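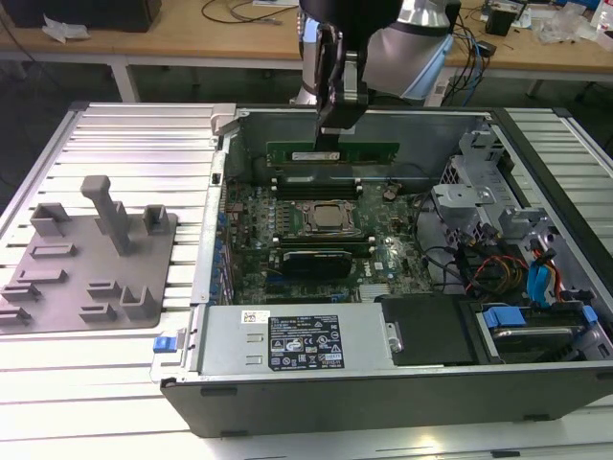 Seating order and slot population, notes for Unit 4

Memory is fitted after the processor and before the cooler. The order matters more on boards with two banks of slots, one on each side of the socket, where a tall cooler overhangs the nearest slots and leaves no room for the end latches to swing out. With the case laid on its side and the cooler still off, as on the DELL board here, both banks are open from above and the long edge of the module can be brought down parallel to the slot. The module is held level over the board before it is lowered. A module that goes in one end first will usually close one latch and leave the other standing.

4.1 Before fitting

Switch off at the wall, remove the mains lead and hold the power button for a few seconds. Touch bare metal on the chassis. Handle modules by the edges; the gold contacts should not be touched.

Read the printed label before the module goes near the board. The label gives capacity, speed grade and type. Registered and unbuffered modules must not be mixed, and a board that accepts one will often refuse to start with the other. The key notch is in a different place for each generation of memory. If the notch and the ridge in the slot do not line up, the module is the wrong type or the wrong way round. Do not press harder.

4.2 Population rules

Slots belonging to one channel are filled from the position farthest from the processor, unless the board manual states otherwise. The Zellov boards in the teaching store do state otherwise – see the sheet inside the cupboard door. Where there are two banks, each bank is populated in the same pattern. An uneven load will normally run, at reduced bandwidth.

4.3 Fitting

Open both end latches fully. Align the notch. Press down with even force at both ends until the latches close by themselves. Latches should not be pulled shut by hand, as this hides a module that is only part way in.

4.4 Bench results

The read test was run three times per layout on the Closteck set and the middle value taken.

Single module: 870 MB/s
Two modules, one bank: 1,290 MB/s
Four modules, both banks: 2,795 MB/s

These figures are from old boards and are useful only for comparison with each other. Cheng-en Yuen's earlier table used a different block size and should not be set beside this one.

4.5 Faults

No display and repeated beeps: reseat all modules, then try one alone in the first slot.
Half the memory reported: check the latches on the second bank.
Random restarts: run the long test overnight before replacing anything.

Reading for the next session: Ji, chapter on memory channels, to page 88. Queries to Hok-lam Tsang.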